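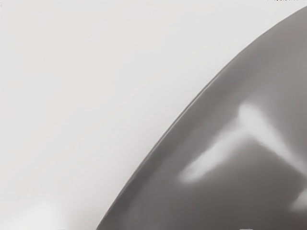
Section 5: Setting Up Your Linen Closet with the Tilludine Shelf Kit

Welcome back! If you have made it through the bathroom cabinets, you already know how the Zitosetti labels work, so you can go straight to the closet. Give yourself a quiet afternoon for this one, and maybe put some music on.

1. Take every sheet, towel and blanket out and lay them on a bed. Yes, every one, even the beach towels at the back that you have not thought about since last summer.

2. Wipe the shelves with a damp cloth and let them dry all the way before anything goes back in.

3. Sort what you have by bed, then by bathroom. Hagos Araya, who wrote our first guide, likes to sort by color, and you are very welcome to do that if it suits your household better.

4. Slide the Tilludine dividers onto the shelf, 9 inches apart for bath towels. Push until you feel the clip catch - it takes a firm hand the first time, so don't be shy.
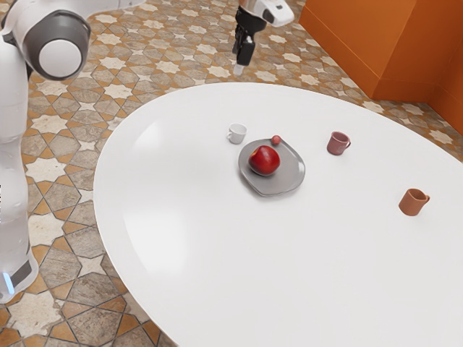 If your shelf is thicker than the clip will take, loosen the small screw underneath by a half turn and try again. Wire shelves need the longer clips from the side pocket of the kit.

Caution: Do not load any one shelf with more than 40 pounds. Heavy comforters belong on the floor of the closet or on the lowest shelf.

5. Fold each sheet set and tuck it inside one of its own pillowcases. You can pull out a whole set in one go this way, and guests can find things without calling down the hall for help!

Note: Fitted sheets never fold perfectly. A tidy rectangle is plenty.
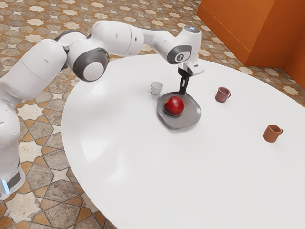
6. Write your labels and press them onto the front edge of each shelf. Hold each one down for a slow count of five, corners included.

7. Put the things you use every week at eye level, and spare blankets up top in the Tiltska bags. Leave the bag zippers facing out.

8. Bag up whatever is left on the bed. Many animal shelters are glad to have old towels, but do call ahead before you drive over.

Last revised May 8, 2022, by Biljana Stoyanova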